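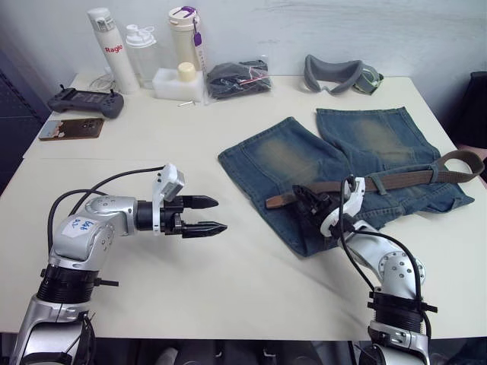 The Case for Keeping the Bad Sweater

Dalal Sayegh
May 27, 2021

Every spring I get the same advice from people whose closets close. If you haven't worn it in a year, out it goes. I have tried this. I bagged up two loads in August, drove them to the donation bin behind the Manalo grocery, and by the first cold snap I was standing in my hallway with bare ears, missing a hat I had described to my sister as "basically a rug."

The one-year rule was invented by someone with one kind of year. Mine vary. Some have weddings in them, some have a leaking basement, and this last one had almost no occasions at all, so by strict accounting I should now own a bathrobe and a pair of slippers.

What bothers me more is the tone. A whole trade has grown up around making us feel guilty about drawers. A woman at Harkine, the storage shop downtown, offered me a closet consultation for $200, bins extra. I pointed out that for $200 I could buy more clothes. She laughed, the way you laugh at a patient.
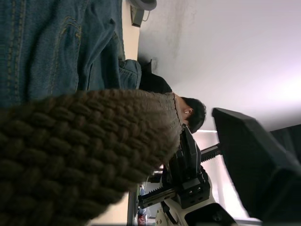
What denim knows

Take jeans. Mine have gone pale at the knees and I would guess they are older than my nephew's driver's license. They have been hemmed, let down and hemmed again. By any sorting system they are finished, and I reach for them before anything else I own - including the pair from Surkometti that cost more than my first bicycle and won't let me sit down.

I don't mean that we should keep everything. My uncle in Tevuritz kept everything, and when he moved, his sons filled some 484 boxes and stopped speaking to each other for a while. There is a limit, and it's somewhere before the second shed.

But between the shed and the empty white shelf there's a lot of room, and most of us live there well enough. We have a drawer that sticks. We have a scarf from a person we no longer call. I got a letter after my last column telling me that clutter is just postponed decisions. Fine. I have postponed plenty of decisions in my life, and a fair number of them went away by themselves.

So the bad sweater stays, on the chair, where it has always been. My sister is welcome to take it up with the chair.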